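Oltov Tables: Gallery 4, Wood and Tops

Home | Galleries | Wood and Tops | Contact

Quick update, long overdue. Been meaning to get the tabletop gallery back up since July and the old page was a mess, half the links went nowhere. So this is the wood page again. Same idea as before, tops only, legs and frames are over in Gallery 5 (when its done).

Few notes before you scroll.

All of these are working tables. Benches, shop tables, kitchen tables, a desk or two. No showroom stuff. If you want shiny go look at the Csonka catalog, it's very nice, costs a fortune.

Captions are short. I type them at lunch.

What people keep writing in about

Grain direction. Long way, always, unless the table is nearly square, and then pick the side you sit at and run it left to right. Looks calmer. Also wipes down easier, you go with the grain and the crumbs come along.

Knots. Leave them! Fill the open ones, sand flush, done. Had a letter from Buremdale asking how to get rid of knots in a top that was already finished. You don't. Put a bowl on it.

Finish. Oil for anything that gets handled a lot. Two thin coats, then a third after a week if it still looks thirsty. Wax over that if you like, I mostly dont bother. Varnish for kitchens with kids. Do the underside too or the thing will cup on you, learned that one on a very expensive piece of wood.

Cables. Biggest complaint by far with desks and benches. Drill your hole at the back before you finish the top, round over the edge of the hole, oil inside it. Doing it after means chips. And leave more slack than you think or you'll be crawling under there every time something moves.

Clamps. Pad the jaws. Scrap of felt, old leather, folded cardboard, whatever is in the drawer. Dents in a soft top steam out sometimes, wet cloth and an iron, but not always.

Prices. Please stop asking me for prices, I don't sell. Storotico had tops at 49 dollars last time I looked, unfinished, and you do the sanding. For that money its fair.

Counter at the bottom of the old page had got to 1,688 when I took it down, so somebody is reading this. Thanks.

The gallery

Click for the bigger version, slow on a modem, sorry.

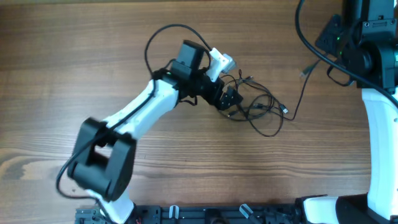
Photo: Oltov Tables, reader pictures. Please ask before reusing.

Work table, warm brown top, grain running side to side. Nice wavy lines down the left and across the lower middle, dark knots left in. White and black arms up on this one and a loose pile of black cable to the right of center. I like how much goes on in that grain. Would not stain it.

More tops coming as I get thru the shoebox. Got a pine bench and a round kitchen one to scan next, plus an old school desk with the ink well hole.

Send yours in. Daylight if you can, no flash, flash kills the grain. Say what wood it is if you know and what you put on it. Small files please, my mailbox chokes on the big ones.

Page last changed Wednesday, August 22, 2001

Back to Galleries | Gallery 3, Shelves | Top of page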